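Hi all, quick catch-up on the Plilisus seed library before the June budget talk. Grab a coffee, it's mostly good news!

The lending drawers opened at the Vieira branch and people took to them right away (beans first, then squash, then every last packet of dill). We've signed up almost 200 borrowers so far. I'd hoped for 60 by now, so I'm pretty thrilled. Your grant paid for the seed, the envelopes and the label printer, and we still have a little left for fall garlic.

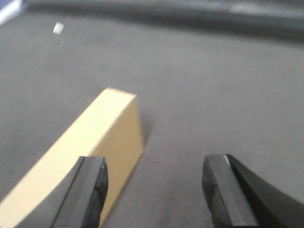
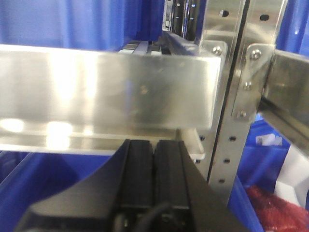
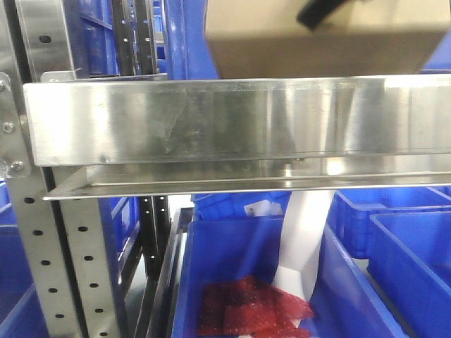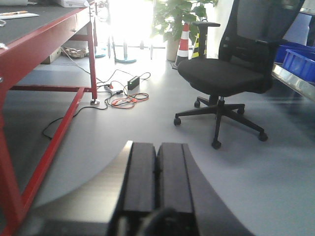

*Posted by the Plilisus project lead, April 21, 2024*

Now the less fun part. The tomato seed we got from Bokus sprouted badly in our window test, so I pulled it from the drawers and asked for a refund. They've offered a swap instead, and I'd like to take it if that's okay with you. The spring planting class went well, but it ran long and I skipped the bit on saving lettuce seed. I'll put that in the next one.

Tirkach, our second site, is still waiting on its sign. We can open without it, I think, as long as the front desk knows where to send people.

What I need from you: a yes or no on the swap, and 10 more packets of pole beans if the budget can stand it. The return forms are going out with the next newsletter.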